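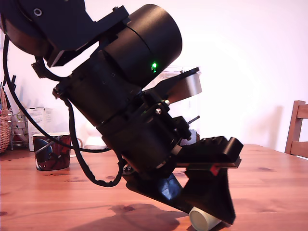 July 29, 2021

Table top notes, pine one. Knots still the problem. Finish is fine between them but the dark ones stand a hair proud, feel it with a fingernail. Went over with 200 by hand, light, then wiped down. Do NOT jump straight to 900 like last time, it just polishes the bumps.

Color I like. Warm, more orange than the sample board, Raelene wants it left alone. Agreed.

Small stuff keeps landing on it. Pale green cylinder thing, no idea which kit it belongs to, goes in the odds tray if noone claims it. Mug: use a coaster pls, ring test isnt done. Basket and wire rack can stay at the left end, out of the way of the next coat.
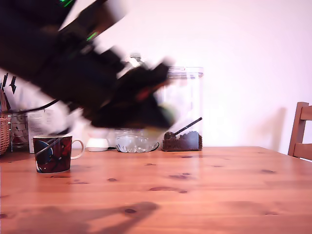

Keegan thinks the knots need shellac before anything else goes on, or they'll bleed through by September, and he would sooner strip the whole top than patch it. Not stripping. Will spot seal the worst 5 and leave them overnight.

To do: order shellac (Skedano, small can). Ask Elsie where the tack cloths went. Check underside for teh same raised grain, havent looked yet.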